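Chapter 3
Chores as a Test of Machines

In August, students at the Sayce workshop in Brullmont gave a two-armed robot a short list of household jobs. Wiping a counter came first, followed by folding a towel and clearing a table into a basket. Their instructor, Hywel Skyrme, asked them to write down how long each job took and where a person had to step in. The towel took 15 minutes. Skyrme folded the same towel in a few seconds.

A factory robot may place the same part in the same spot all day. The part arrives at a known angle, and the fixture that holds it does not move. A kitchen table offers none of this. Things are left where people put them down, and many of them are soft, clear, or partly hidden. A machine clearing the table has to find each item and choose a grip before it moves anything.

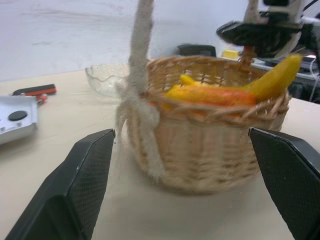
3.1 What Makes a Chore Hard

Consider the wicker basket with the toy banana and carrot in it. Its rim is braided, and a loose bow hangs from the handle over the outside of the weave. A gripper finger that comes in too low could catch the bow. The clear glass bowl behind the basket is a separate problem, as many depth cameras read poorly through glass.

Aled Penry, who ran the trials with Skyrme, sorted the failures into two groups. In the first, the robot misjudged where an object was. In the second, it knew the position but gripped badly. Out of 72 attempts at the full list, most of the failures fell into the second group.

The next section looks at grip force, using the Orna hand as the main case. Readers who have not covered friction should review Chapter 2 first.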